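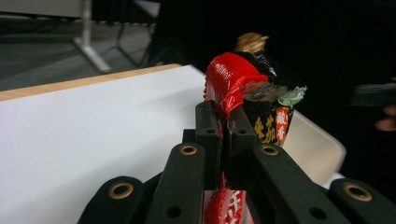

Notebook, December – Burero scale, internal consistency and retest

Starting a fresh page for this, as the old one has coffee on it and also my opinions from before I had looked at the data.

For whoever reads this after me: the Burero is our self-report scale for everyday forgetfulness. Missed appointments, walking into a room and wondering why, that kind of thing. The long form has 17 items, each scored 0 to 4. The plan was to show that it hangs together across items, show that it holds still over time, write it up and go home. I have done none of the four.

Where the numbers come from

Main sample is 3,118 people through the Stullden clinics, all long form, all on paper, keyed in twice. The retest group is the Bestton people, 604 at time one. Of those, 591 came back for time two, so we lost 13, and I would like it noted that a forgetfulness study lost only 13 people to not turning up. Either our reminder calls are very good or our sample is the wrong one. Haiyan Cao thinks the second. I am trying not to think about it until the discussion section.

Internal consistency

Alpha on the full Stullden set came out at .93. I was pleased for as long as it took to walk to the printer. Then I read the items again in order. Items 4, 9 and 12 are:

4. I forget things I meant to do.
9. I forget to do things I had planned.
12. Things I intended to do slip my mind.

So we have asked people the same question three times and are congratulating them on giving the same answer. The inter-item correlations for that trio are all above .8. Nothing else in the matrix comes near it. Dropped 9 and 12 and reran: alpha .88. Less handsome, and I believe it more.

Ran omega too, since a reviewer will want it and I'd like to have it ready. Omega total .89, hierarchical .71. There is a general factor, plus a smaller clump made of the items on names and faces. Could be a real subfactor. Could also be that those items sit together on page two, just under the staple, where everyone slows down. The order was never randomized. I have found the person responsible for that decision and it is me, in this same notebook, two books back, with a little check mark beside it.

Item 14

Item 14 is reverse-scored ("I rarely need a list when I shop"). Its corrected item-total correlation is .11. First thought was that somebody forgot to flip it. Checked the syntax: flipped. Checked whether it had been flipped twice: no. Checked the raw sheets for a batch of the odd cases, and people really are answering it however they like.

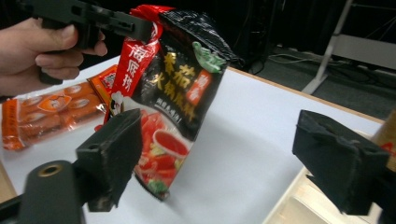
The trouble with item 14 is that it measures habit as much as memory. Someone who never forgets a thing may still write a list, and someone who forgets everything may never have owned a pencil. It also depends on what you're buying. Milk needs no list. A packet of tomato hot pot soup base, the black Haidilao one with the red stripe and the big yellow characters, is a thing you either went out for or remember at the stove. Haiyan proposed rewording to "I come home from the store without something I went for," which drops the list and the reverse scoring in one go. I said it reads like an accusation. She said that was why it would correlate.

Trying her wording in the next pilot. Keeping the old one alongside it so we can see both on the same people, well apart on the form this time.

Retest

Two-week gap for the Bestton group. ICC (two-way, absolute agreement, single measure) is .81 on the total score. No complaints. The mean dropped by a bit over a point at time two, meaning people report being slightly less forgetful the second time. Possible readings:

They improved. (No.)
They remembered the questions and got bored.
Having been asked once, they spent two weeks paying attention.

The third is the one that bothers me. If the scale changes the thing it measures, two weeks is not long enough, or else it is exactly too long. Haiyan wants a six-week arm. I want one too, but I also want the grant to last past spring.

Standard error of measurement works out to 4.4 points with an SD of 10.1. Smallest detectable change is therefore a little over 12 on a 68-point scale. Anyone hoping to use this to track one patient from month to month should sit down before reading that.

Checked the arithmetic by hand, twice. Then let the software do it, and it agreed, though in a different font.

Validity, such as it is

We have the Fu short battery on part of the Bestton group. Correlation between Burero total and the delayed recall score is –.24. Self-report and performance don't usually get along, so I wasn't expecting a wedding. Correlation with the low mood questionnaire is .52. That's the number I keep coming back to. On present evidence our memory scale is a better measure of how people feel about their week than of what they can recall from it. May be perfectly fine, if we say so up front and change the title.

Need to partial out mood and see what is left of the –.24. I have put this off since lunch.
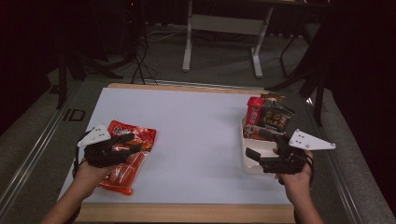

To do

Refit the two-factor model without 9 and 12. Save the output somewhere with a name other than final2.

Ask the Stullden office if the page-two staple is in the same place on every form. Try to make that sound like a normal question.

Randomized item order for the pilot, four versions. Print the version number on the form itself and not on the envelope, envelopes get thrown out.

Pull the 13 who didn't return and compare their time-one scores with the rest. If they turn out to be the most forgetful people we had, the retest figure is flattering us.

Haiyan to draft the wording for new 14. I get one veto.

Mood partial correlation. Tomorrow, before email.

Later, 5:40 p.m. – did the mood one after all. The –.24 goes to –.15. Interval stays clear of zero, by not much. Wrote it on the whiteboard and then moved the plant a little.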